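How to Run a Folding Demonstration With Hand-Held Grippers on Open Day

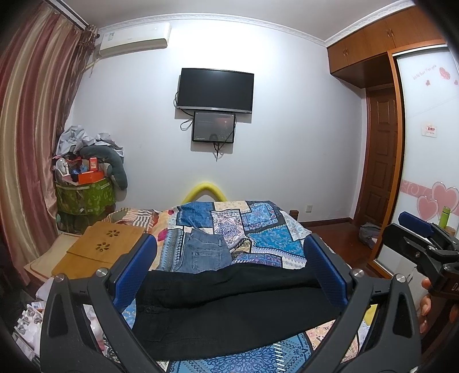 Damián Villaseñor

Visitors to a robotics open day usually want to see an arm move. In my experience they stay longer if they can hold the tool themselves. Last August we gave our visitors a pair of hand-held grippers and asked them to fold trousers on a bed, and it became the busiest station of the day. These are the steps we follow now at Lorow.

1. Choose a real place

A bed in a furnished bedroom works better than a clean laboratory table. Black trousers over a patchwork bedspread are easy to follow with the eye, also for the people who stand at the door. Leave the pillows and the other things of the room where they are. Only the part of the bed where you fold must be free.

2. Prepare the clothes

Take two or three pieces, no more. Jeans are good for beginners: the cloth is stiff and keeps the fold. Thin trousers are more difficult, they slide and hang down between the fingers. Put one folded pair on the bed before the group comes in, so everybody knows what the result should look like.

3. Check the grippers

Look at the finger pads first. Ours are blue and ribbed, and dust on the ribs makes them slip. Wipe them with a cloth that is a little damp and let them dry. Then try the screws on the frame by hand. Close each gripper 20 times before the first visitor. If one finger comes later than the other, tighten it and try again.

4. Show it once, slowly

Do not explain while you fold. First fold, then talk.

— Take the waistband with one gripper and the hems with the other.
— Lift until the cloth is off the bed, and wait until it stops swinging.
— Lay it down flat and bring one leg over the other.
— Let go with both grippers, move back, and fold in half from the hems.

5. Give the tools to the visitor

Plan for groups of 3. One person folds, one watches the fingers, one keeps the time. Most adults squeeze too hard at the beginning. Tell them to close only until the cloth does not slide. Children often do it well at the first try, but the frame is heavy for small hands, so stay near them.

6. Keep a simple record

We wrote down every attempt on paper, also the bad ones. On Friday evening we had 285 lines, and the most frequent word in the notes column was "hem". Now we start the explanation with the hems.

If you have only one gripper, use a small towel and skip the trousers. I tried them with one hand and it took me very long.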